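Stop buying trays for your brushes

Quick one because I've got a train at 4 and this has been bugging me since June.

Everybody's got a theory about hairbrushes now. Drawer dividers. Little acrylic trays. Flornora do a felt roll with sixteen loops, sixteen, who owns sixteen brushes. My sister has it. It's in the bottom of her wardrobe, rolled up, empty, brushes all over the bathroom same as ever.

My view, and I'll go to the wall for it: a brush wants to stand up in a pot. One pot. Silly looking if possible.
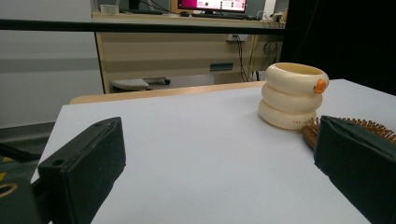 The duck pot and the wooden brush. Not in it yet, I know.

A flat brush on a flat table is a brush you're going to lose. Slides under post, gets a magazine on top, ends up behind the radiator with a hair tie and 5p. Mine's a wooden one and I like it, and I've lost it more times than my keys. Bristles down, it picks up every crumb going. Bristles up, you put your elbow on it. There's no good way to lay one down.

Stand it in something and you see it from the door. Whole argument really.

Naheed Siddiqui wrote a piece on the Prustard blog last year saying open pots are clutter with a rim round it, and that anything left out "shouts". Well written, and I disagreed with nearly all of it. Yes it shouts. I want it to shout, I'm late and my hair's a state. A drawer keeps its mouth shut and that's exactly why I spend five minutes every morning going through mine. She also says pots fill up with rubbish. Fair. They do. Mine has had up to four dead biros in it at once plus a tape measure. You tip it out, takes a few seconds. Try tipping out a drawer.
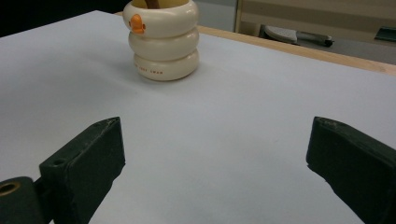 And the silly part matters more than people let on. I had a plain grey beaker before, very tasteful, from Shahbazi when they still had the shop by the station. Put nothing back in it. Ever. Looked like it belonged in a dentist's. Then the duck came along, fat cream rings and an orange beak, and I started putting things back becuase I like looking at it. No willpower involved. I don't think tidy people have more willpower than me, I think they've just got stuff they enjoy walking over to.

Practical bits, as someone will ask. Wide at the bottom or it'll go over the first time you snatch at it. Handle down, bristles up, if the neck's wide enough, otherwise handle up and don't fret. Something you can rinse. Avoid anything with a lid, a lid is a drawer with ideas. And don't buy a set, you'll feel you have to fill them all.

The Sornevov people sell a weighted one for more than I spend on a haircut and I'm sure it's lovely. A jam jar does the same job. A jug with a chip in it does the same job. Charity shops are full of daft pots with faces on that someone's aunt got rid of, go and have a look.

What I won't have is being told the answer's another tray. I've done trays. I've got a tray of trays. They're in the loft if you want them, collect only, bring a bag.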